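**Despina Atanasov**
10/3/20

1/ I promised to write how the Leka build is going, and I didn't write anything since May. So I will do it today in one long thread. If you follow me only for the bread recipes, please mute me until tomorrow.

2/ For new people: Leka is the arm project I do in the shared workshop at Tukholm, in Skeltley. The goal is small. I want an arm that takes a thing from a kitchen table and puts it in a tray. Any thing, if possible. I am a translator in my working hours and I learned all of this from manuals and from patient people on forums.

3/ In spring I had mostly trouble with the wrist. It was turning well to the left and with a small jump to the right. I changed the belt two times before I understood that the belt was innocent. It was a screw in the motor mount, and the screw was one millimeter too long. It was touching the housing from inside.

4/ After that I replaced the motor controller with one from Vavumow. The manual is short but correct. One warning for those who want the same: the connector for the brake and the connector for the encoder have the same shape. I put a piece of yellow tape on one of them on the first evening and I am thankful to myself for it.

5/ The summer went into the gripper. Version one had hard fingers and it threw a grape across the room. Version two had soft fingers and could not hold a remote control. Version three has a hard finger with a thin soft pad, and the pad is glued with ordinary shoe glue. I like version three.

6/ A gripper must also be light. With all screws mine is 181 grams. The first one was almost 456, and the arm was bending down like a tired flower each time it reached far.

7/ Now the part for which people write me: the table. I don't want to practice only with cubes. Cubes are polite. At home I have soft things, round things and long things, and they lie where somebody put them down. So I collected this type of objects and I keep the tray at the back, where the arm must travel a little.
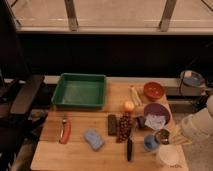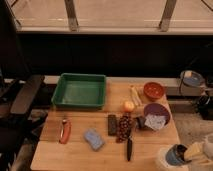
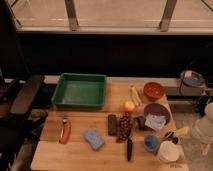
*The table at Tukholm with the tray still empty. The white arm is at the right in the first picture.*

8/ Several people asked me last time why a sponge. A sponge is a very good teacher. If you close the fingers too much it does not complain, it only becomes thin, and the software believes that it holds something much smaller. I had to add a separate check for this.

9/ The bowl with the crumpled white paper is the hardest place for me. Paper has no fixed shape and it hangs over the front of the bowl, so the software wants to treat the bowl and the paper as one object. I did not solve it yet. If you have worked with something similar, I will be glad to read how you did.

10/ The grapes are also difficult, but in another way. You can hold the bunch in a wrong place and it will still come up, and then it turns slowly during the whole way. For now I tell the arm to go slower when the object is long. It is not an elegant rule. It helps.

11/ About light. The table stands close to a big window and I was naive about that. In the morning and in the afternoon the same fruit has a different color for the software. I wrote a small calibration that looks at the wood of the table first, and I run it before each session. It takes 40 seconds, enough for putting water in the kettle.

12/ The control program has 978 lines now and I am ashamed of maybe half of them. Before I publish it I want to rename the variables. Many are in my first language, and one is a rude word, from the week with the wrist.

13/ @ everyone who asked about the price: I will make a list, but I need to find the receipts first. The controller was the most expensive part. The fingers cost less than a sandwich.

14/ For the stop button: yes, I have one, and please put one also on yours before you put fingers on it. Mine cuts the power to the motors but leaves the brake closed, so the arm stays where it is and does not fall on the table. Test it with the arm stretched out, and do it with nothing breakable below.

15/ Next on my list is the cable at the elbow. It rubs a little when the arm folds. I ordered a spiral sleeve, and if it is too stiff I will sew one from an old bicycle inner tube.

16/ I work at Tukholm again on Tuesday evening. If you are in Skeltley and want to look, knock at the second door. The first door is the pottery people and they are tired of explaining where I am.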